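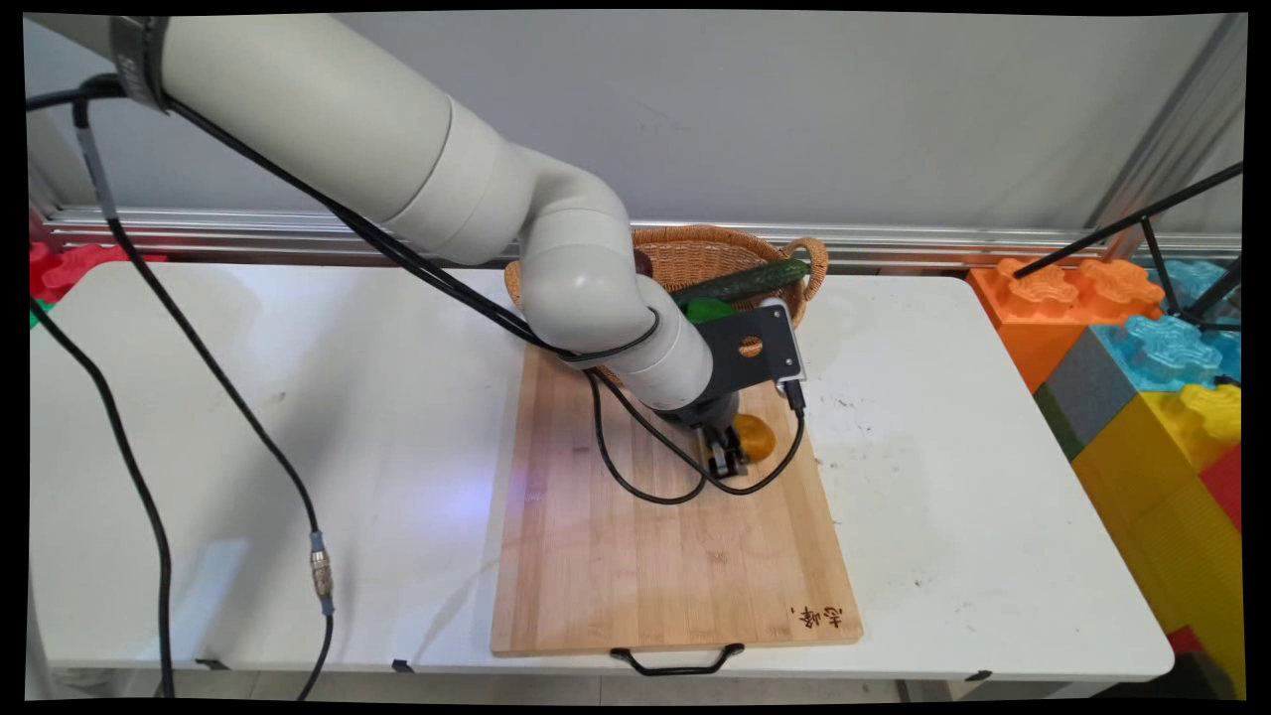 Figure 3. Produce sorting station, open day at the Bitcombe building. The arm is above the cutting board, with the basket behind it.

4.2 Open-day trials

The station ran for visitors on October 12, 2023, under the supervision of Jasmina Papadopoulos. Over 80 people stopped to watch, and most had advice. The arm attempted 103 picks using the Trarneo planner with the settings from Section 3, and 83 ended with the item in the basket. Of the failures, 19 were missed grasps. The last was a stop requested by a visitor who felt the gripper had suffered enough.

Visitors chose the order of the items, a condition we had not tested in September. They showed a marked preference for whatever had just been dropped – a sampling bias we did not correct. Applause was not recorded.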